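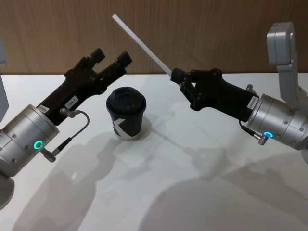

Cup and straw practice on the white table.

If you've walked past the coffee counter since October, you already know the arms are here. There are two of them, they share one white table, and the job we've given them is the one I used to do half asleep: put a straw in a lidded cup. I've worked the Hokari counter for years and never once thought of that as a skill. Well! Try explaining to a machine where the little opening is.

Muthoni Owino runs the trials, and she's had me sit in on most of them. Our busiest day last month was 355 drinks, so you can see why the folks at Gustimow wanted help with the fiddly bits. My part is mostly picking the cups, telling her what a customer would grumble about, and saying "lower, lower" to nobody who can hear me. 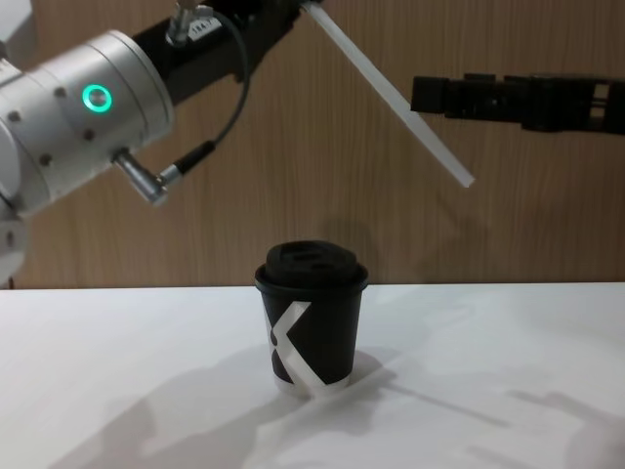 What I keep getting asked is whether my hours are changing. They are, a bit. Saeed Nouri and I each give up 40 minutes of the morning rush to look after the table, and in return we've both been taught to set up the grippers and stop the arms safely. I was nervous about that (I still can't work the label printer) but I've come to like it. Saeed would rather be pulling shots and says so every morning.

The other change is talking. With both of us away from the register, the line moves slower and the regulars miss their chat, and I miss it too. We've told Muthoni that. She's agreed to keep the trials out of the lunch hour for now, and the new rota is pinned up by the sink - please read it before you swap shifts!

If you'd like a turn at the table, stop by after 2 and ask for either of us. Bring your own coffee, the practice cups are spoken for.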